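Restutside Toy Library: Progress Report to the Amato Fund
11 May 2011
Posted by the Restutside office
2 comments | 81 shares

This covers the second half of the grant period. The first half was covered in the last report, which you kindly described as "thorough" and which we have taken as a request for something shorter.

When we applied, we told you we would get the toy library out of its boxes, get the catalog out of a shoebox, and be open to families two mornings a week by spring. We are out of the boxes. The catalog is out of the shoebox and into a computer program called Gido, where it is sometimes also possible to find it. We open two mornings a week, and have done so without a break apart from the week the boiler quit.

Membership stands at 132 families. Our target was lower, and we would like to claim that this was the result of careful outreach. Most of it came from one flyer on the corkboard at the Cineck laundromat, where people have a full wash cycle to read whatever is in front of them. We had budgeted for a printed brochure in color. We still have most of the brochures.

Borrowing is steady. Puzzles go out more than anything else and come back with the best intentions. Ride-on toys are popular with children and unpopular with anyone who has to get them up a flight of stairs, and we have started asking about stairs when people sign up. The marble run has been retired. Families were returning it with fewer marbles and, on one occasion, with more.

Pretend food and kitchen toys were a gap in the collection when we wrote to you, and the grant let us fill it. We bought less new than planned. A day care on the Cineck side of town was closing and let us have a good deal of theirs for the cost of hauling it away, so the money left in that line went to storage bins and a label maker. The label maker has been used on everything in the building, including the label maker.

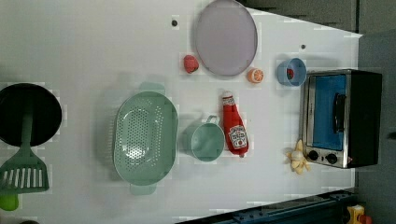
The loan rules needed work. Our first version ran to four pages and had a section on batteries that we ourselves could not follow. The new one fits on a card. Three weeks, two toys per child, wipe it before you bring it back. Fines were dropped in the winter. They had brought in less than we spent on receipt books, and parents who owed us a dollar were staying away for months to avoid mentioning it. Several have come back, a few of them with toys we had written off.

Cleaning takes longer than we told you it would. We had put down one hour per session and it is closer to three, mainly the small plastic pieces, which have to be washed, dried and then matched to a bin by somebody who remembers what belongs where. Gido is meant to help with this. It prints a parts list for each set, in alphabetical order, with no pictures, so that "bun, half" appears a long way from "bun, other half."

On money: of the $2,000 set aside for shelving, all has been spent, and there is shelving. The first set was returned when it arrived without its back panels. The second set had back panels and no shelves. The supplier was very nice on the phone both times. The rent line is on track. The heating line is not, for reasons connected to the boiler, and we have moved a little over from printing to cover it, as your letter allowed. The full figures are on the attached sheet.

Two things did not happen. The Saturday-style family session we proposed was never set up, as the hall is booked on weekends by a ballroom dancing group with a lease older than our building insurance. And the delivery service for families without a car is still a sign-up sheet and a borrowed hand truck. We would like to carry that part of the grant forward and try again in August, when the hall is quieter and the hill is dry.

Still to come before the final report: a second round of catalog corrections, a proper lock for the supply closet, and a short survey of members. The draft survey has eleven questions. We are trying to get it down to five – everyone on staff is attached to a different six.

Last updated by the Restutside office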